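Home Kitchens List: message archive
Last updated: December

Subject: Re: Utensil caddies, which one stays on the table
From: Asif Zaidi

Arsalan Tarar wrote:
> We are trying to get the cutlery out of the drawer and onto
> the table so the kids can help themselves. Does anyone keep a
> caddy out full time? What do you put in it, and does it get
> grotty at the bottom? Ours is a jar and it does.
> Also, how do you stop long chopsticks tipping it over?

Arsalan, we've done this for a bit over a year, so I'll go through what we use. The table is just outside the sliding door to the kitchen and has the grey checked cloth with the stars on it, which some of you will remember from the tablecloth thread. Everything for a meal gets set from there. I stopped using the drawer for anything except the sharp knives and the peeler.

The main holder is plain beige plastic with ventilation holes and a base tray under it. Chopsticks and spoons go in together, handles or tips up, whichever way they land.
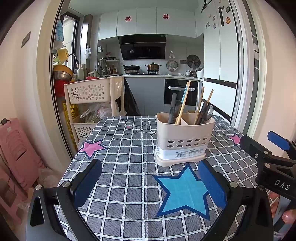 As for grotty, the tray does collect a bit of water if things go in straight off the rack. I tip it out in the morning and give it a proper wash with hot water and bicarb when I do the bench. A jar has nowhere for the water to go and that's your trouble. If you like the jar, put a folded cloth in the bottom and change it every couple of days.

I never took the label off ours. It says 1X3120 if anyone wants to look for the same one. I paid 14 dollars for it at Furnside and I don't know if they still stock it.

The soup spoons are the heavy things. They have long handles, and if all of them lean the same way the holder feels unsteady. Spread them between the compartments. 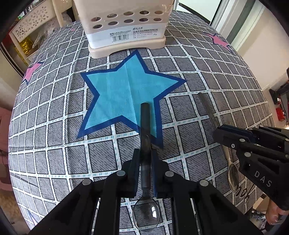 Metal spoons with long dark handles, out on the star cloth.

We have a pink caddy as well, with a divider down the inside. The left side is the smaller one. I meant it to be chopsticks left and spoons right, and that lasted until other people in the house started putting things away. It doesn't matter much. You can see into it from your chair and pick out what you need. Odd chopsticks are a nuisance, so every so often I empty the lot, match them up on the cloth and put the singles aside for stirring paint.
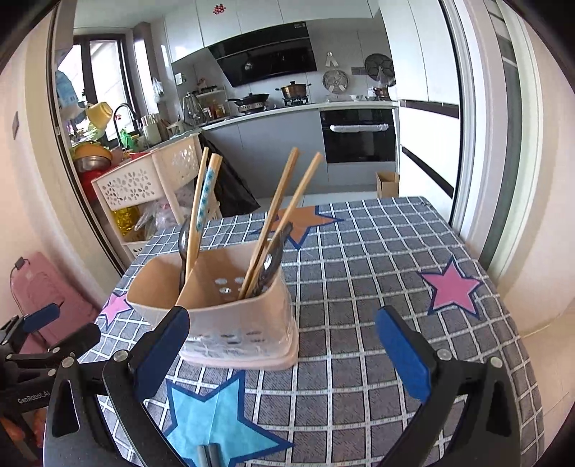 The pink caddy, with chopsticks of different colours on both sides.

On tipping, I'd say a wide base matters more than the weight. Ours holds a good load and hasn't gone over. For visitors I use a paper cup and put it at the far end so people aren't reaching across each other. Chopsticks in paper sleeves can stay in their sleeves. A cup is lighter than a caddy, so don't overfill it, and keep it back from the edge where little kids can pull at it.

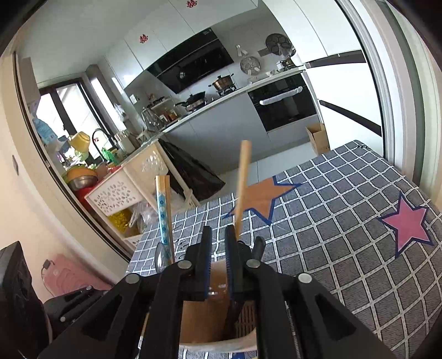

Asif Zaidi
List moderator, Home Kitchens

One more thing I forgot. Oil the wooden ones now and then if they come out of the wash looking furry. Any food-safe oil will do. Leave them overnight on a tea towel and wipe them before they go back.

Comments (3)

Arsalan Tarar: Thanks, that's a help. I'll retire the jar and look for something with a tray.

Nava: We do 5 pairs of chopsticks and the rest stay in the cupboard. Less to wash.

Đặng: Does the bicarb get the brown marks off the inside corners? Mine need an old toothbrush.

Recent on this list
Removing turmeric from a white benchtop
Where to hang a strainer
Hindmont dish racks, spare feet wanted
Re: Tablecloths that survive kids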